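Two-arm class project: the wrist cameras confuse our scripts, how do you set up the table?
Posted in Student Projects

Dodari_nightshift

Hi all, second-semester student here. My lab partner and I are doing our final project in the intro manipulation class at Prevcombe, and we're stuck on something that feels like it should be easy.

The assignment is called "set the table." You get two arms and a pile of kids' tableware, and at the end you have to put dishes where the instructor asks for them. Each team gets 30 minutes on the cell per session and the demo is in January. We can drive the arms by hand just fine. The trouble starts when we let our own script pick the next dish, because it keeps going for the wrong one whenever the bowls sit close together. We segment by color, and then we take the middle of the blob as the grasp point. I've changed the thresholds so many times that I no longer remember what the original ones were (yes, I know, version control).

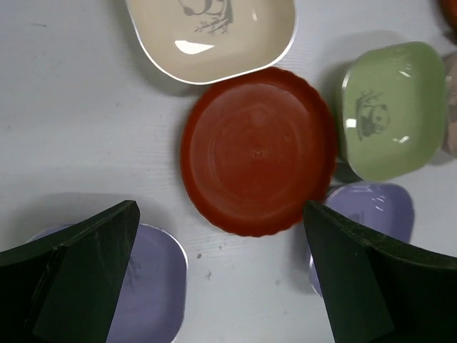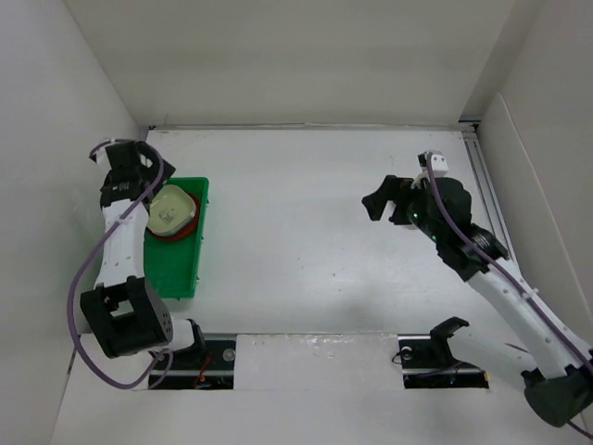 We've got three weeks of sessions left and I'd love to stop fiddling with thresholds. My partner wants to throw out color completely and train a small detector, and I want to keep color and get smarter about edges. We only have 341 labeled pictures, most of them taken by me at the end of a long evening, so I don't have much faith in the detector idea. One thing that worries me either way is the shine - the green bowl has bright white patches on the inside and our mask comes back with holes in it there. Same with the cream one. And having two purple bowls close to the grippers means the mask gets sliced up by the fingers, so "middle of the blob" ends up somewhere silly. Has anyone done this class or something like it? Would you fix the lighting, fix the code, or ask to swap the dishes?

Also, if anyone has used the Ibarra calibration sheet, is it worth printing? Ours has gone missing from the lab.

trota_club_mentor

I help out with the Trota robotics club and we did a very similar dish sorting challenge with our older kids, so I have opinions!

First, don't ask to swap the dishes. You'd get a matte set, everything would work for one evening, and then the demo would be on the shiny ones anyway (ask me how I know). Fix the mask. Fill the holes before you compute anything from it - any basic image library has a call for that, and it's one line. A highlight that's completely surrounded by bowl will just get filled in. The ones that touch the rim are more annoying, and for those we took the convex hull of the blob and used that instead. Rounded bowls are pretty forgiving that way.

Second, stop grabbing at the middle. I don't know what your grippers can open to, but if it's anything like ours you can't close on a whole bowl from above. You want to come down with one finger inside the wall and one outside. So what you need out of the picture is a point on the rim, plus the direction the rim is running there. Then choose a piece of rim that has bare table next to it. In your close-up the plate is boxed in pretty tight, with the green bowl up against its right side and the cream one over the top of it, so I'd leave the plate for last and clear its neighbors first. Picking the order was worth more to us than any amount of tuning.

For the fingers slicing up the mask: look first, then move. Raise the arm to a fixed spot with nothing in the way, take your picture, do all your thinking from that one, and only then go down. If your fingers are always in the same place in the wrist view, you can also black them out with a fixed mask, but remember to make a new one if you change how far they're open.

I'd skip the detector with your deadline. It could be fun afterward.

gravelpit

color is fine, use hue and ignore brightness. we did ours in HSV and the purple ones were no problem. red is a pain because it wraps around at the ends so you need 2 ranges for it, that might be why your plate comes and goes. if it even does, you didn't say.

never used the Ibarra sheet. we printed a plain checkerboard and taped it to a clipboard.

Dodari_nightshift

Thank you both! The rim idea makes so much sense and I feel a little dumb, because when I drive by hand that's exactly where I grab. And yes, the plate does come and go, I forgot to put that in. I'm going to try hole filling and the two red ranges at our next slot, and my partner has agreed to wait on the detector until we've seen how far that gets us. I'll post the masks when I have them.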